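Who writes the amendments in Haworth?

When the council at Haworth voted on its parking and kerbside plan in March, two of the amendments had the same spelling mistake in them. The word was "vehicule". It also appears, in the same sentence, in a briefing paper that Wedison had sent to members a few weeks before. Wedison sells parking systems and wanted the contract.

I don't think anyone broke a rule. That is my complaint. A councillor may take a company's text, put her own name at the top and move it in the chamber, and the public record will show her as the author. Carmela Moya, who moved both amendments, was open about it when I asked. She has no staff, she said, and the briefing was clear and arrived on time. The council's own legal note came the evening before the vote and ran to 69 pages.

I believe her. Councillors here are part-time and paid very little. If the only people with the hours to draft a clause are the people who will make money from it, then those people will draft it, and decent members will end up carrying it in for them. 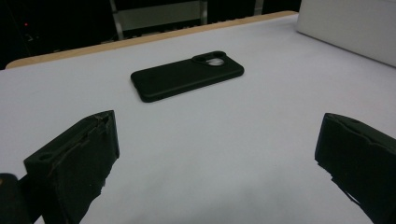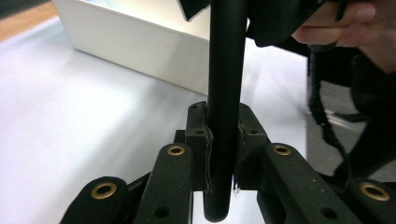

The usual answer is a register of lobbyists, and Haworth has one. It lists meetings held on council premises. It doesn't cover emails, phone calls or documents, so the Wedison paper appears nowhere in it. Nerea Iglesias, the deputy leader, told me the register "works as designed". I agree with her, and I would like it designed again.

Satotstead does this better. Any amendment there must carry a line saying where the wording came from, if it came from outside the council. It can be a firm, a charity, a residents' group or a union. Nothing is banned. Inmaculada Garrido, who sat on the council there when the rule came in, says most members grumbled for one session and then got used to it. The lines are short and dull, and local reporters read them.

There are fair objections. Milagros Toledo, who runs a tenants' group in Skasamham, worries that small campaigns will be treated with the same suspicion as large companies. Her group has supplied wording to councillors for years and is proud of it. But she also told me she would happily see the group's name on every clause it wrote. I suspect Wedison would be less keen, and members ought to ask why.

The second objection is cost. A source line costs nothing. What would cost money is a drafting officer whom any member could call on, and Haworth should pay for one too. The kerbside contract runs for 30 years. Set against that, one salary is small.

A petition needs 1000 signatures to force a debate in the chamber. Maite Pacheco has started one asking for the Satotstead rule, and I have signed it. The council's standing orders are up for review in September 2025, and the draft that has gone round to members says nothing on the subject. It could be fixed with a single sentence, and I would be glad to see the name of whoever writes it printed underneath.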